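Do you need a place for everything?

Posted July 2020

My sister-in-law lent me a decluttering book in February and I have only now got to the end of it, which tells you something about either the book or me. It runs to 27 chapters. I could have done with fewer.

The main claim is that every single thing you own should have a home. Fine so far. My gran believed that, and she never charged anyone for it. But the author goes further and says that a house where everything has a home will make you calmer, sleep better, argue less and save money. She says people lose 2409 hours of their lives looking for things. Where does a number like that come from? I went to the notes at the back and it is put down to "a survey". No word on who was asked, or by whom, or how anyone could possibly know how long they had spent hunting for a tape measure in 1994.

I asked Bülent Gezer, who I used to share an office with and who is the tidiest man I have ever met, whether he felt calm. He said no, he felt tidy. He also said he spends most of Sunday mornings at it, so I would like to see those hours put in the sum as well.

Then there is the landing strip. This is the book's big idea for the front door: a tray, a bowl or a small shelf where everything from your pockets goes the moment you walk in. You are meant to empty it each night before bed and put each item in its proper home. I have my doubts about the second part. Every tray I have ever known has simply filled up, and what fills it is whatever people in the house happened to be holding.
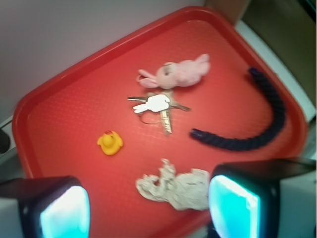

Keys and a pink bunny on a red tray.

The book would call the keys "daily carry" and the bunny "a visitor". Visitors are to be sent home by nightfall. I would like to meet the household with small children in it where that goes on for more than a week.

To be fair, I did try some of it. I did the kitchen drawer the way she tells you to, everything out on the table, pick up each thing and ask if you would buy it again today. It's a daft question for a tin opener. Of course I would buy it again, I'd have to, I'd have just thrown it out. What I ended up with was the same drawer, less a few dead biros and a key that fits nothing. I kept the key for a bit and then put it back in the drawer, so not even that.

The bit on paper was better, I'll admit. One folder for things you must deal with, one for things you must keep, the rest in the recycling. I have stuck to that and I found the boiler guarantee, so credit where it's due.

But the last few chapters turn into an advert. You need the right boxes, and the right boxes are the Tradberg ones, and they come in sizes that fit only the Tradberg shelves. A book about owning less that ends with a shopping list! Hacer Güler, who runs the charity shop near us, says she gets bags of storage boxes every spring, hardly used – she can't shift them. I believe her more than I believe the survey.

I did wonder if I was being mean, so I looked to see what other readers thought. Plenty of them say it changed their lives. Most seem to have written that within 2 days of finishing it. I'd be keen to hear from them again next year, when the boxes are full.

Anyway, the book is going back to my sister-in-law, if I can find where I put the dust jacket. If anyone has kept one of these systems going for longer than a year, do leave a comment and say how, and please say who else lives in the house.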